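Filed under: Short Fiction, Science

The Ninth Cell

Apinya Onsri came in at 2 in the morning because the zinc cell had stopped behaving. The log at home showed the voltage sagging, then climbing again, and cells did not climb on their own.

Réjean Morin was already at the bench in his coat.

"You saw it too," he said.

"I saw something. Did you touch it?"

"No."

She checked the clamps and the reference electrode. Both were fine. The other cells on the rack held steady at 25 degrees. Only number nine had moved.

"Noltix wants the data in April," Réjean said. "We could drop this one."

"We could."

She pulled up the electrolyte sheet. The salt for cell nine had come from a different bottle – Somkiat had signed for it and written the lot number in pencil. 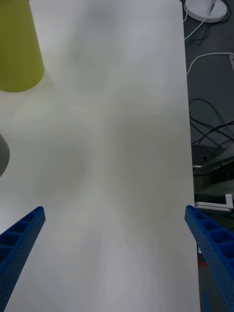

"He changed the supplier," she said. "Only for nine. He had run out."

Réjean read the line twice. "So it's dirty."

"Or it's better."

She set the cycler for 12 more hours and wrote her name under Somkiat's. Then she went to look for the bottle.

14 shares | 3 comments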